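2024-05-09

Oddments sort, second go. Really pleased with where this is heading!

Finished laying out the small-items kit this morning. Driss Bouzid had the April list pinned up and we went through it line by line – 106 entries, of which 14 are struck off for good (split lids, mostly, and the felt things that shed everywhere). The new rule is that anything we keep has to differ from its neighbours in at least 2 ways out of colour, shape and surface. It makes choosing so much quicker, and I love how the mixed lots look now compared with the old all-beige ones.

Grey bins stay. Tried the Bredberg trays again for half an hour and went straight back. The bins are scuffed to bits on the bottom but strong colours still show up beautifully against them, magenta best of all. Dark green is better than I feared. Black I'm still in two minds about – fine if the surface has some texture to it, dull if it hasn't.

Gülizar Yazıcı wants the lots kept small, a handful at a time, and I've come round to it. With nearly 60 in a bin you just get a heap and the little ones sink.
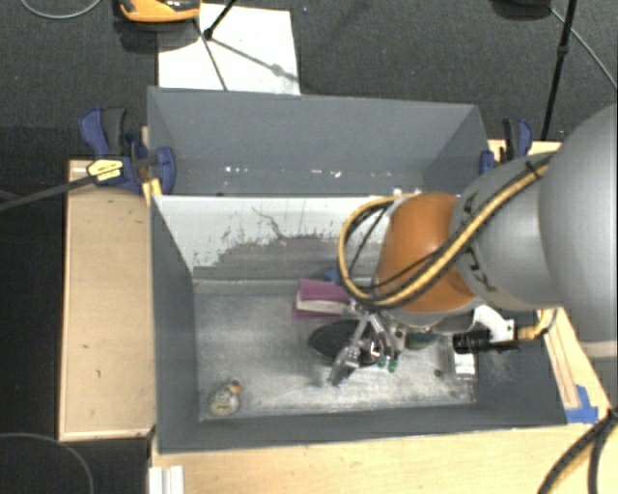 Front bin, small lot. Magenta piece towards the back, ridged black oval in front of it, dark green to the right, bit of blue peeping out behind.

Small blue ones need a second look, they tuck in behind anything bigger. Might pair them with flat pieces only.

To do: relabel the Lornska box, wipe both bins, ask Driss where the spare lids went.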